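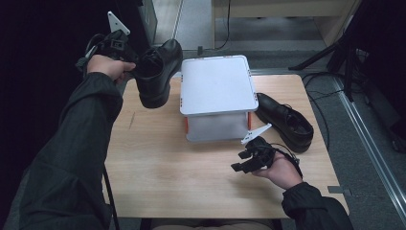

Menaka Miah wrote to me after the September run-through and asked why we need a written standard at all when the operators already know what they are doing. I'll take her question first and leave it open for most of the talk.

Slide 1. Title and names. Skip the bios, they are in the handout.

Slide 2. What we collect.
Two hand-held grippers, one operator, one tabletop, everyday objects. Shoes and a box in this one. The gripper in the hand has the same job as the gripper on the arm later, so the operator's habits go straight into the data. Pause here. Ask how many in the room have worn a pair for a full shift.

Slide 3. The numbers.
Clestodine set, first pass: 1581 recordings. We threw out 41 at the first check for marker trouble alone. Don't read the table aloud. Say that the markers were the easiest thing to fix, and move on.

Slide 4. Rules for the hands.
Straps closed before the recording starts. If a strap slips, stop and mark the take as bad. Both grippers stay in the working area, even when only one is holding something. An empty gripper waits with its jaws open. Traian wanted jaws closed while waiting, and the Căpraru site still does it that way. Either is fine as long as one site does one thing. Mixed habits inside one set are a problem.

Slide 5. Rules for the markers.
Marker plates are checked for tightness at the start of every block. Don't cover a plate with a sleeve or with the object. Wipe with a dry cloth. A bent plate gets replaced, and the whole block since the last check gets flagged.

Slide 6. Cables.
This slide got the most comments at Birkia. Cables run along the arm and off the near side of the table. Leave enough slack for a full reach. Nothing crosses the space where objects are placed. Floor cables are walked once before each block. Safta has a drawing of the layout if anyone wants it, ask at the break.

Slide 7. Objects.
Pairs count as two objects in the log, left and right written separately. Lids count as part of the box unless the task is to remove the lid. Start positions vary from take to take, inside the marked zone. Operators drift toward a favorite spot, so the start position is read off a printed card.

Slide 8. Breaks.
Blocks are 5 takes for new operators. After that the operator sets the pace, and the log shows when they stopped. Grip tires before the operator notices it. I would like a firmer number here and don't have one yet.

Slide 9. Back to Menaka.
My answer: the operators do know, and most of these rules came from them. New people at a second site were never in the room when those habits formed. Read out the two versions of the waiting rule side by side, then take questions.

If time is short, drop slide 3 and keep 6.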